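Povitz opens the doors of its first show house in Fatomdale this October

Fri 17 August
By the Povitz press desk

I've been itching to write this one for months, so forgive me if I gallop. Povitz is opening a show house in Fatomdale, and from October anybody who fancies a nose round can come and have one. We've been designing homes for other people for 30 years and we've never had a place of our own to show off, which is a bit daft when you think about it.

The house is a tall, narrow terrace on the old mill side of town, the sort with a front room nobody sits in and a kitchen stuck on the back like an afterthought. We fell for it straight away. It had damp in the back bedroom, a staircase that groaned on every tread and a bathroom the colour of tinned salmon (I miss it a little). Our architects have kept the front more or less as it was and opened up the back, so you now walk in from the street and see right through to the garden.

There are 9 rooms over three floors, and we've tried to make each one feel like somewhere you'd live. The kitchen has a long bench under the window and a proper larder with a cold shelf. Upstairs, the smallest bedroom has become a study with a fold-down bed, and I've already had two colleagues ask if they can move in.
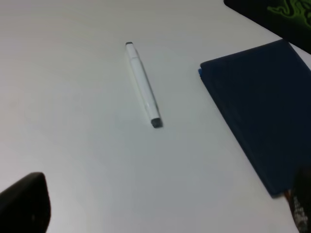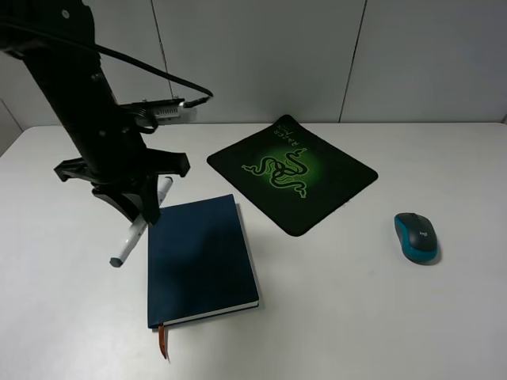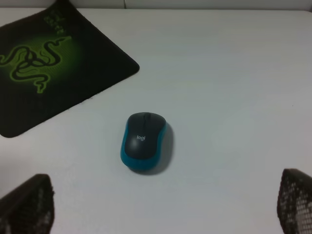
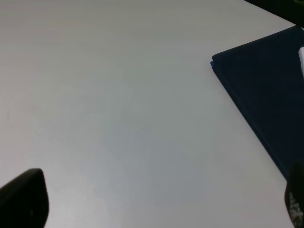
The loft is my favourite, though I change my mind every visit. It used to be a water tank and a lot of old carpet. Now there's a bedroom up there with a roof window over the bed and cupboards built into the eaves, deep enough for suitcases and the Christmas tree. The stairs up to it are steep, so if you're coming with little ones or a bad knee, do tell us when you book and we'll plan your visit around the lower floors.

The lime plaster and the paint come from Gaber, who mixed five colours for us that aren't in their usual range. There's a muddy green in the hall that looks brown in the morning and almost blue by teatime — I was against it and I've now painted my own hall to match. You'll be able to order all five from the opening day onwards.

Out at the back, the garden is long and thin and slopes the wrong way. We've put in a low brick terrace by the kitchen door, a pear tree against the south wall and a shed that is only a shed, because everybody needs somewhere for the bikes.

Visits are free and last an hour. We've set aside 1,000 places for the first season and they need to be booked ahead through the Povitz website. Groups are kept small so that people can open drawers and sit on things, and please do! One of our designers will be in the house every open day to talk about your own awkward corners, so bring a floor plan if you have one, even a scribbled one.

For press visits, photographs of the finished rooms or floor plans, write to the Povitz press desk and we'll get back to you within the week.

Recent from Povitz

Brestutora: a farmhouse with its kitchen upstairs
Making room for coats in a narrow hall
Gaber and Povitz on living with lime plaster
Small bathrooms, big baths
What we learned from a very leaky conservatory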